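Speaker notes - "Counting the wrong thing: what 1160 episodes bought us"
Afternoon slot, Lerkau workshop, Friday. Leave time for questions.

Opening

Start without the usual slide about how much data the big labs have. Everyone in the room has seen it. Ask for hands instead: who has gathered robot examples themselves, with their own wrists aching at the end of the day? Then: who has gone back and watched them all? Expect far fewer hands. Say that mine would have stayed down too, until last December.

What we were asked for

The Drirnik set was ordered by number. The plan said 1160 episodes of sorting small things on a bench, two arms, a person driving. The plan did not say what a good episode was. I signed it anyway, so this is my complaint about myself as much as anyone.

Point to make slowly: a number in a plan gets met. We met it. I still can't tell you what the number was meant to prove.

What the arm gets to learn from

Go to the wrist view. Let people look before talking. 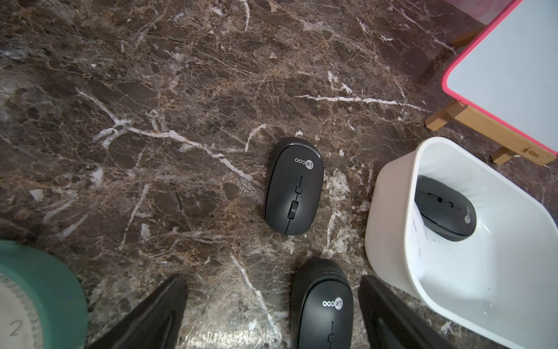
Wrist camera, mouse task. One mouse in the gripper, one on the marble, one in the white bin.

Three black mice with the same name printed on them. Ask the room what the model is being taught by this. "Pick up the mouse" is the easy answer and the one in our label file. My answer is that I don't know, and that the label file doesn't either. It could be learning to close on anything dark against a brown surface. It could be learning where the bin usually stands. If the bin hardly moves between episodes, those two stories give the same score.

Mention the water in the bottom of the bin. The label has no field for it. Clear water throws back light, and a light patch is just the sort of thing a model will hang on to if it happens to go along with success. I'm not saying it did. I'm saying we have no column that would let us check, and when I raised this I was told the model would "average it out". Ask what it would average it with.

Same for the veins in the marble. To you and me it's a worktop. To a network with too few examples it may be a map. (Pause here, someone usually objects. Let them.)

The test we should have run first

We held back 200 episodes. Sounds careful. They came off the same bench, with the same drivers, in the same weeks. So the held-back score told us how well the model knew our bench, and it knew our bench very well indeed.

Then Kiltance, a smaller run at another site with a plain table. I had 54 trials there. Don't show the bar chart, people photograph it and lose the caption. Just say the drop was bad enough that we stopped arguing about which training settings to use.

Things I was told would fix it, and what I think now:

More episodes. Maybe. More of the same bench is mostly more of the same bench.

More clutter. We did dress the place up, and I was in favour of it. Walls, baskets, odds and ends, a little whiteboard on an easel. 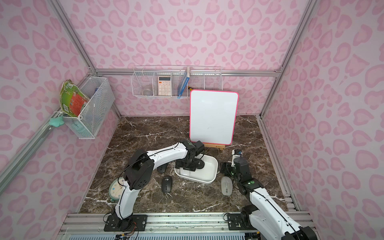 My trouble with clutter is that it goes up once and then stays up. After a week it is furniture. If you want the model to ignore a thing, the thing has to move, and somebody has to write down that it moved. We had 2 written layouts for the whole run. I'd now want a fresh one each morning, and I'd want the sheet signed by whoever set it out.

Two arms. Be blunt here. We paid for two and many of our episodes needed one. The other arm sits in the recording as a column of numbers that barely change, and we called that two-handed data in the report.

On failures

We threw out failed grasps as we went. Nearly everybody does, and I think it's a mistake. The Cáceres group asked for ours and we had none to send, which was a poor phone call. Keep them. Mark them. Disk space is cheap next to a driver's hour.

What I'd ask before believing a figure

Who drove, and how many of them were there?
What moved between episodes, and where is that written?
Where did the test episodes come from?
What was thrown away?

If the speaker before me has already answered these, say so and skip on.

Likely questions

"Isn't this solved by simulation?" - Ask which simulator has a wet bin in it. Be polite.
"Would you release the Drirnik set?" - Yes, with the layout notes, thin as they are.
"Was it worth doing?" - Partly. The drivers got very good.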